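### 4.2 Changes in the technicians' work

Skeltov runs nail services at two sites, Surkgate and Irnham. We followed the staff at both while a two-arm cell was brought into the part of the day given over to practice hands. Before the change, a technician did all of this work at a bench. Now most of them set up the hand, start the arms and step in when something goes wrong. Figure 3 shows the cell and a hand on its table.
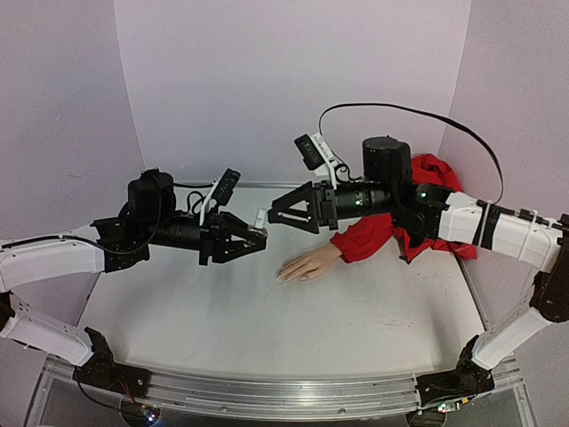
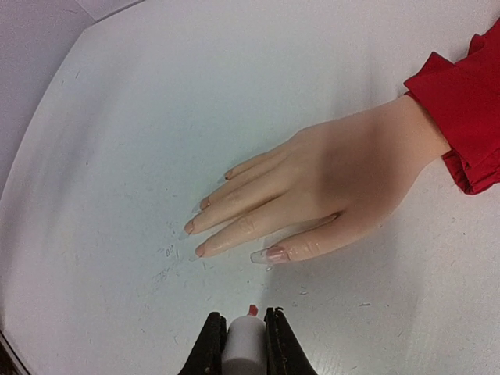
**Figure 3.** Practice hand in a red sleeve on the white work table, with both arms and from close by. Clear tips extend past the nails in the second view.

### 4.3 What staff reported

The log kept at Surkgate holds 1145 entries, and 75 of them record a technician taking over by hand. Staff said the stepping in was harder to plan for than the bench work had been, as it broke up other tasks. Several missed the bench. Others liked having less close work late in a shift and asked to be moved to the cell.

Pay did not change during the study. Job titles did: Irnham now uses "cell technician," a term that senior staff disliked. Training on the cell follows the Kaewmanee guide, which covers stopping the arms but says little on judging a finished nail. Technicians still taught that part to each other.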